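### 4.2 Handle grip and drying time
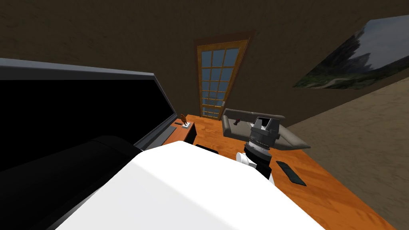 Figure 3. Simulated workspace with table and monitor.

Drying time was measured for 58 hair samples with the Wirari and Kobori dryer brushes, both on the middle heat setting. Each sample was wetted, towel-pressed and brushed from root to tip until its weight stopped falling. The Kobori took 40 seconds longer on thick samples — fine samples showed no clear difference. Grip was treated separately. We report grip results only for the 13 slim-handled models in the Greslow set. Oval and round barrels were pooled. Results for coated bristles are given in Section 4.3.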